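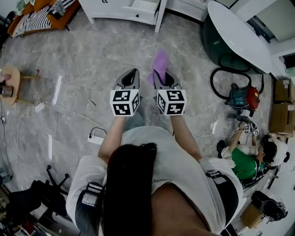

I finally got my hands on a bag of Darncombe beans and I have been cooking them all April! They're small and brown (a neighbor called them ugly, which is so unfair) and they hold their shape even after two hours on the stove. I soak 700 grams overnight, which feeds us for days. 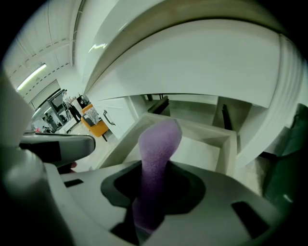
Soaking water matters more than I thought. Mine is very hard, so I add a pinch of baking soda, and the skins come out so tender. By morning the water goes a soft purple, a much paler one than the speckled foam in the photo, and I pour it off before cooking. Next up is the Surncombe variety, with lots of garlic!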